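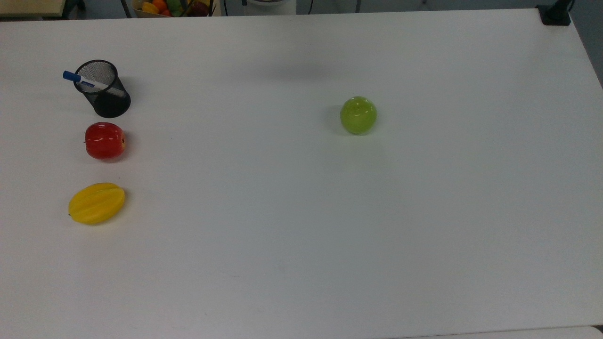 How flat does a table have to be for a home-built robot arm?

Flat enough that a ball bearing set down anywhere on it stays put, and stiff enough that leaning on one corner does not move the opposite one. Most kitchen and office tables pass the first test. Many fail the second.

Contents > Part 2: Building the Arm > Chapter 5: The Work Surface

By the end of Chapter 4 you had the Stultus arm assembled, wired and moving each joint on command. It did this in open air, with nothing to reach for. This chapter covers the surface the arm will work on, the objects you put there, and the measurements you need before you write any code that picks something up.

Readers often want to skip ahead to the gripper. If you do, come back when the gripper starts closing a finger's width to one side of everything. The fault is almost always in the table, the mounting, or the numbers written down for them.

A plain, light surface is the easiest to work with. Wood grain, tile lines and printed tablecloths all give a camera edges to find where there is no object. White is the usual choice. Matte is better than gloss, as a shiny top reflects the ceiling lights and the reflections move when the camera moves. Even a matte top will show gray shading toward its edges and soft shadows under whatever stands on it. Your software has to cope with those, so leave them in.

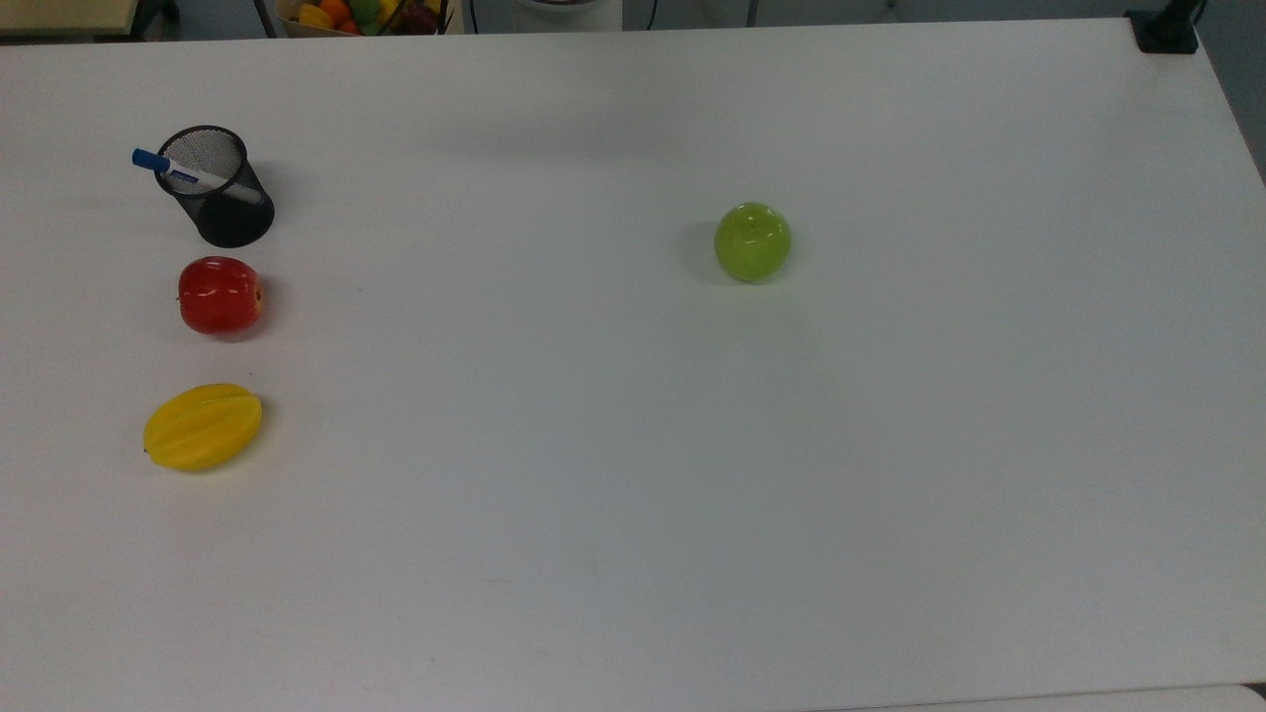

Chapter text by Ülle Ots and Vilmos Fekete
Workshop exercises by Stella Gachanja

5.1 The practice layout

The exercises were worked out on a white table in the shared workshop at Havville. The layout has a black mesh pen holder with a marker in it, a red apple, a yellow star fruit and a green apple. The pen holder, red apple and star fruit go down the left side of the table, with the pen holder farthest from you. The green apple goes by itself, well over to the right of them.

You can substitute other things, but keep the same mix of shapes. The apples are rounded and can be approached from any side. The star fruit is long and ribbed, and a gripper has to line up with it. The marker is the hard one. It leans in the holder at a slant with its blue cap sticking out past the rim, and a gripper that pulls it straight up may bring the holder along.

The two apples are there to test color. A program that looks only for round things will find both of them, and you will need to tell it which one you want. Set the red apple on its side and leave the near part of the table clear.

If you are buying fruit for the exercises, buy plastic. It keeps its shape from one month to the next, so measurements taken in August are still good in winter. It is also light and slides easily, and your gripper should close slowly on it.

5.2 Clamps and posts

Anything fixed to the table should be at an edge or a corner, out of the arm's path. In the practice layout there is a black clamp at the far right corner. If you clamp a post of your own, tighten it, push the top of the post sideways with one finger, and let go. It should return to where it was. Put a mark beside the clamp in pencil so you can tell later if it has crept.

Cables should leave the table by the shortest way. Do not run one across the work area, even for a quick test.

5.3 Finding the reach

The Stultus arm, built to the plans in this book, reaches 449 mm from the center of its base. At full stretch it is weak and sags under load. Take 100 mm off that figure and treat what is left as your working reach.

Before you start, tape down the base plate so it cannot turn. Then:

Set the arm to its rest position and switch off the motors.
Lay a steel rule from the center of the base out across the table.
Put a strip of masking tape at the working reach and write the distance on it.
Repeat to the left and to the right, then join the strips in an arc.

Every object you want picked up must sit inside the arc. Measure to the center of the object. Write the distances in your build log in millimeters, with the date.

Check one of them again the next day. If the two readings differ by more than 2 mm, something has shifted, and the base is the first place to look. Section 5.4 deals with shimming a base plate on a table that is not quite level.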